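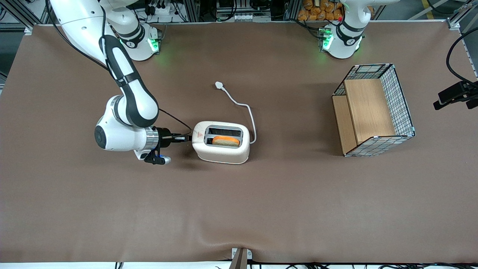
찬송가 조옮김 정리 기록

Flokville 교회 반주자용 악보철을 다시 만들었다. 대상은 합본 악보집 444곡이고, 그중 121곡의 조를 내렸다. 같은 작업을 하려는 사람이 있을 것 같아 기준과 절차를 적어 둔다. 찬양대용 악보는 이번 범위에 들어가지 않는다. 회중이 제창으로 부르는 곡만 다룬다.

발단은 단순하다. 예배 때 3절쯤 가면 회중 소리가 눈에 띄게 줄어드는 곡들이 있었고, 반주자는 그때그때 디지털피아노의 트랜스포즈 기능으로 조를 내려 왔다. 문제는 두 가지였다. 첫째, 반주자마다 내리는 폭이 달라서 같은 곡이 예배마다 다른 높이로 나온다. 둘째, 기타와 클라리넷은 트랜스포즈 버튼이 없다. 피아노만 내려 놓고 예고를 빠뜨리면 첫 마디에서 바로 부딪친다. 실제로 성찬식 때 한 번 그런 일이 있었고, 그 뒤로 악보 자체를 고치자는 쪽으로 정리되었다.

기준음부터 정했다. 회중 선율의 상한은 D5, 하한은 A3으로 잡았다. 표기는 가온 다를 C4로 보는 방식이다. 남성은 한 옥타브 아래로 부르니 따로 계산하지 않았다. 상한을 D5로 할지 E플랫5로 할지는 오래 고민했는데, 결국 경과음이나 짧은 보조음으로 나오는 E플랫5는 허용하고 한 박을 넘겨 지속되면 대상에 넣는 것으로 했다. 페르마타가 붙은 음은 길이와 관계없이 지속음으로 취급한다. 이 조항 때문에 마지막 줄에서만 걸리는 곡이 제법 늘었다.

최고음만 보면 판단을 그르친다. 최고음이 D5라도 선율 대부분이 A4 위에서 움직이는 곡은 부르기 힘들고, E5가 한 번 나와도 나머지가 낮으면 별 불만이 없다. 그래서 음표 길이로 가중한 평균 음높이를 같이 계산했다. 방법은 간단하다. 각 음의 미디 번호에 박 수를 곱해 더하고 전체 박 수로 나눈다. C4가 60, D5가 74다. 이 값이 높은 곡은 최고음이 기준 안에 있어도 직접 불러 보고 결정했다. 계산값만으로 자동 판정한 곡은 없다.

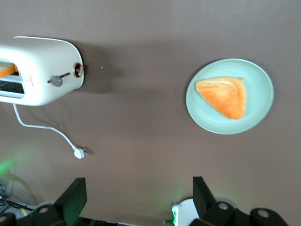

내리는 폭은 최대 2반음으로 제한했다. 더 내리면 선율은 편해지지만 4성부 악보의 베이스가 무너진다. 원래 F2까지 내려가는 베이스를 온음 내리면 E플랫2가 되고, 우리 교회에서 그 음을 소리로 낼 수 있는 사람은 없다. 제창만 한다면 상관없는 이야기지만 회중석에서 화음을 넣는 분들이 있고, 그분들은 악보대로 부른다. 알토도 마찬가지로 G3이 F3으로 내려가면 거의 말하는 소리가 된다. 베이스가 F2 아래로 떨어지는 대목은 해당 음만 옥타브 위로 올리고, 테너와 성부가 교차하지 않는지 확인했다. 교차하면 테너를 5음으로 옮겼다. 옮긴 다음에는 앞뒤 화음과 병행 5도가 생기지 않는지 다시 봐야 한다. 이 확인에 시간이 제일 많이 들었다.

조표도 고려했다. 내림마장조 곡을 온음 내리면 내림라장조로 플랫이 다섯 개가 된다. 피아노 반주자는 괜찮다고 하지만 기타 쪽은 그렇지 않다. 이런 곡은 반음만 내려 라장조로 했다. 반대로 내림가장조는 온음을 내리면 내림사장조가 되어 쓸 수 없으니 반음 내려 사장조로 통일했다. 내림나장조는 온음 내린 내림가장조와 반음 내린 가장조 중에서 골라야 하는데, 이 경우는 곡마다 다르게 처리했다. 클라리넷 악보는 실음보다 온음 높게 적으므로 가장조 곡이면 나장조가 된다. 샤프가 다섯 개다. 연주자가 싫어한다. 클라리넷이 들어가는 곡은 내림가장조로 두었고, 이때 이조 악보는 내림나장조가 된다.

사보는 Clarnumer로 했다. 조옮김 자체는 메뉴 한 번이면 끝나지만 결과를 그대로 쓸 수는 없다. 자주 나온 오류는 이렇다. 임시표가 딴이름한소리로 바뀌어 들어간다. 부속화음의 이끎음이 내림표로 적히면 반주자가 읽다가 멈춘다. 코드 기호는 음표와 따로 옮겨지기 때문에 분수 코드의 베이스음이 원래 조에 남는 경우가 있다. 가사 줄 간격도 음표 기둥 방향이 바뀌면서 어긋난다. 특히 4절까지 있는 곡은 마지막 절이 아래 단의 덧줄과 겹쳤다. 이 부분은 설정값으로 해결이 안 되어 단 간격을 손으로 벌렸다. 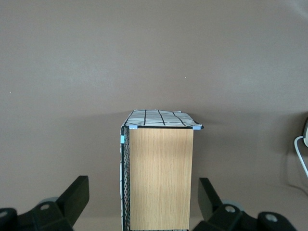
최종 수정: 10월

파일 이름은 장 번호, 원래 조, 바꾼 조 순서로 붙였다. 장 번호는 반드시 세 자리로 채운다. 그렇게 하지 않으면 목록에서 10장 다음에 100장이 온다. 조를 바꾸지 않은 곡도 같은 규칙으로 이름을 붙이고 원래 조를 두 번 적었다. 보기에는 군더더기 같지만 반주자가 파일 이름만 보고 바뀐 곡인지 판단할 수 있다. 인쇄본에는 오른쪽 위에 원조를 작은 글씨로 표기했다.

출력과 제본은 Panagiotou에 맡겼다. 처음에는 스프링 제본으로 하려 했으나 보면대에서 넘길 때 소리가 나고, 곡이 추가될 때 다시 묶어야 한다. 바인더 방식으로 바꾸고 용지는 광택이 없는 미색으로 했다. 강단 조명이 위에서 바로 떨어지는 자리라 흰 용지는 각도에 따라 오선이 날아간다. 두 쪽짜리 곡은 모두 왼쪽 면에서 시작하도록 배치했다. 그래서 중간에 빈 쪽이 생기는데, 인쇄 누락으로 오해하는 사람이 있어 빈 쪽 아래에 '여백'이라고 찍었다.

조를 바꾼 뒤에 생긴 문제도 적는다. 가장 큰 것은 연속해서 부르는 곡 사이의 연결이다. 예전에는 같은 조라서 바로 이어 부르던 두 곡이 이제 반음 차이가 나는 경우가 있다. 봉헌송과 그 앞 찬송이 대표적이다. 짧은 전조 마디를 써서 악보 뒤에 붙여 두었는데, 첫 달에는 반주자가 이 마디를 건너뛰는 일이 있었다. 지금은 순서지의 반주자용 사본에 전조 여부를 따로 표시한다.

Prikside 교회와 연합예배를 드릴 때도 확인이 필요하다. 그쪽은 원조를 그대로 쓴다. 연합예배에서는 주관하는 교회의 조를 따르기로 합의했고, 우리 쪽 기타 연주자에게는 미리 원조 악보를 보낸다. 원조 파일을 지우지 않고 별도 폴더에 남긴 것은 이 때문이다.

음이 낮아져서 밝은 느낌이 줄었다는 의견도 있었다. 맞는 말이라고 본다. 부활절 찬송 가운데 몇 곡은 원조로 되돌릴지 검토하고 있다. 다만 이른 아침 예배에서는 지금 조를 유지할 생각이다. 오전 7시에 E5를 지속해서 내는 것은 연습한 사람에게도 부담이 된다. 두 가지 조를 모두 철해 두면 간단하지만, 그러면 처음 문제로 돌아간다. 되돌린다면 절기 전체를 한 조로 고정하고 순서지에 적는 쪽이 낫다.

평균 음높이 계산에 쓴 표는 정리가 덜 되어 아직 올리지 않았다. 못갖춘마디로 시작하는 곡에서 첫 박을 두 번 더한 행이 몇 개 있어 고치는 중이다. 판정 결과가 달라지는 곡은 지금까지 나오지 않았다. 후렴만 따로 계산할지도 정하지 못했다. 후렴이 높은 곡은 절 부분이 평균을 끌어내려서 실제보다 편한 곡으로 나온다. 다음에 손볼 때는 절과 후렴을 나눠 두 값을 모두 적을 예정이다.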